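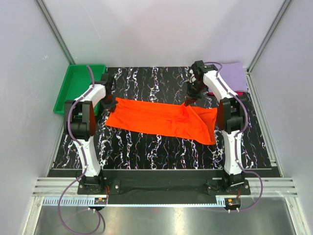
보낸 사람: Noelia Villanueva
받는 사람: 살림 이야기 메일링 리스트
날짜: 2021년 9월 5일
제목: Re: 얇은 천 개는 법, 다들 어떻게 하세요?

Bernd Reinholz 님이 쓰신 글:
> 안녕하세요, 늘 읽기만 하다가 처음 글을 올립니다.
> 이사하면서 짐을 줄이다 보니 보자기며 식탁보며 색색의 천이
> 한 상자 가득 나왔습니다. 하나씩 개어서 서랍에 넣는데,
> 왼쪽을 맞춰 놓으면 오른쪽이 쭈글쭈글해지고, 오른쪽을 펴면
> 이번에는 아래 모서리가 축 처집니다. 크기도 제각각이라
> 쌓아 두면 금방 무너지고요. 혹시 요령이 있을까요?
> 다림질은 되도록 안 하고 싶습니다.
> Bernd

Bernd 님, 반갑습니다! 처음 올리신 글이 마침 제가 제일 좋아하는 주제라서 저녁 설거지도 미뤄 놓고 답장을 씁니다. (설거지는 도망가지 않으니까요.)

저도 천 욕심이 많은 사람이에요. 예전에 Collado에 살 때 동네 천 가게에서 자투리를 하나둘 사 모으던 것이 버릇이 되어서, 지금은 복도 장 한 칸이 전부 천입니다. 주황색, 연보라색, 분홍색... 남편은 똑같은 게 또 있다고 하는데 제 눈에는 다 다른 색이거든요.

제 방법은 이렇습니다. 먼저 천을 넓은 상 위에 가로로 길게 펴세요. 무릎 위나 침대 위에서는 잘 안 됩니다. 침대는 푹신해서 손으로 쓸어도 주름이 도로 생기더라고요. 그다음 한쪽 끝부터 손바닥으로 평평하게 만들고, 그쪽은 이제 건드리지 마세요. 구겨진 쪽은 한가운데를 문지르지 말고 위쪽 모서리를 살짝 집어 올렸다가 바깥으로 당기듯이 내려놓습니다. 처진 아래 모서리는 맨 나중에 잡으시면 돼요. 저는 오랫동안 이 순서를 거꾸로 해서 매번 처음부터 다시 폈답니다.

다 펴졌으면 반으로, 또 반으로 접어서 네모나게 만듭니다. 크기가 제각각인 것은 억지로 맞추지 마시고 제일 큰 것을 맨 아래에 두세요. 저는 반대로 작은 것을 밑에 깔았다가 서랍을 열 때마다 와르르 무너져서 한참 고생했어요. 다 갠 것은 상 뒤쪽 구석에 밀어 두고 앞을 넓게 쓰시면 훨씬 편합니다.

서랍이 깊으면 납작한 쟁반을 하나 넣어 보세요. 저는 Clemeo라는 동네 잡화점에서 산 것을 쓰는데, 쟁반째 꺼내서 고르고 쟁반째 넣으니까 밑에 있는 천이 딸려 나오지 않아요. 집에 있는 과자 상자 뚜껑도 괜찮습니다.

다림질은 저도 안 합니다! 다만 아주 얇고 미끄러운 천은 접지 말고 돌돌 말아 보세요. 접은 자국이 남지 않아서 손님 오는 날 바로 꺼내 쓸 수 있어요. 작년 12월에 말아 둔 식탁보를 지난주에 꺼냈는데 그대로 깔아도 괜찮았습니다.

그런데 Bernd 님, 상자에서 나온 천이 면인가요, 아니면 좀 매끄러운 쪽인가요? 그리고 서랍 깊이도 재서 알려 주시면 접는 크기를 같이 생각해 볼게요. 제 서랍은 안쪽이 39센티미터라서 큰 보자기는 한 번 더 접어야 들어갑니다. 다른 분들 방법도 궁금하네요.

그럼 저는 이제 정말 설거지하러 갑니다.

Noelia 드림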